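Toaster oven on the same table you eat and prep on — where does it go?

Forum: Small Kitchens > Layout and Storage

wojo_c
Posted 5/24/20
We have a galley kitchen with 12 inches of usable counter on one side of the stove and a little more on the other. Last month the big oven quit and the landlord is in no hurry, so we bought a full-size toaster oven. It doesn't fit on the counter under the cabinets with any clearance, so it went on the white table by the window. That table was where we did our chopping and also where we ate.

Now I can't figure out where anything else should go. The manual says four inches of space on all sides and nothing plastic near the vents. My wife wants it turned sideways so the door opens along the wall. I want it facing the middle so I can slide a pan straight in. What have other people done?

Wojciech

ydarwish
Facing the middle. If the door opens along the wall you will be reaching around a hot door every time, and you will burn your forearm on it. I did, twice.

The other thing is to keep a clear strip as deep as the open door. Ours needs a little over a foot. Anything that lives in that strip gets shoved backward when you open up.

Omar S
I'd go the other way. Facing the middle means the open door takes over your prep space. Sideways, the door drops over a part of the table you weren't using anyway. I have a Bradine, the wide one, and it's been sideways for three years without a burn. You use a mitt.

ydarwish
A mitt covers your hand. It was my forearm.

wojo_c
So it's one vote each, same as at my house.

fudska_fan
Where is the outlet? That decided it for me. The cord on mine is short and the manual says no extension cords, so it goes where the cord reaches and the door faces whatever way is left.

wojo_c
Outlet is at the window end, behind the table. Cord reaches either way.

Washington M.
I keep mine on a white table too, at one end, with the handle toward the middle. Cookware sits in the middle and food and dishes at the far side.

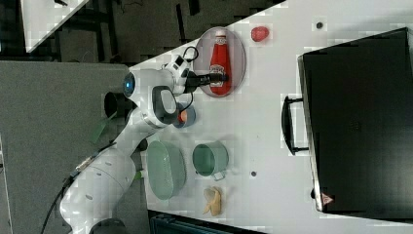

Toaster oven at one end, green colander and pot in the middle, ketchup and fruit on the other side.

The rule I follow is that the colander and the pot can stand in the middle because I'm going to move them anyway when I start cooking. The fruit bowl stays farthest from the heat. Fruit goes soft fast if it sits next to a warm oven.

Omar S
OK, but in your setup the pot is right where the door comes down.

Washington M.
It moves when the oven gets used. One pot, takes a second.

Omar S
Until your hands are full of a tray. That's my whole argument for sideways.

dimas_s
Both of you are leaving out the plate. You need a landing spot for the hot pan before you take it out. I keep a trivet on the side of my cutting hand, and nothing else is allowed there. With the oven facing the middle you can pull the pan out and set it down without turning around.

Also I would get the ketchup off the table altogether. Ours has a shelf in the fridge door, and the bottle only comes out at dinner.

Washington M.
Ketchup stands on a plate at my place so it doesn't leave a ring. White tabletop, you see everything on it.

ydarwish
Same with a white table. Baking soda and a damp cloth for the rings, and don't scrub hard or the finish goes dull.

fudska_fan
How much weight can the table take? I had a folding one rated for 100 lb and it still bounced when I shut the oven door. I ended up with a steel cart from Ceris, the one that was $117, and locked the wheels.

wojo_c
It doesn't fold. Four legs, pretty solid. It used to hold a sewing machine.

dimas_s
Then you're fine. Put a heat mat under it anyway. Mine left two faint yellow marks where the back feet stand, and I never run it over 300.

wojo_c
Update. We taped the outline of the open door on the table with painter's tape and tried it both ways for two days. Facing the middle won, mostly because of the landing spot Dimas brought up. The colander now hangs on a hook by the sink. The fruit bowl is still on the table and we disagree about that one.

Omar S
Fine, but I'm leaving mine sideways.

ydarwish
Leave the tape down for a week. It took us that long to stop putting the mail there.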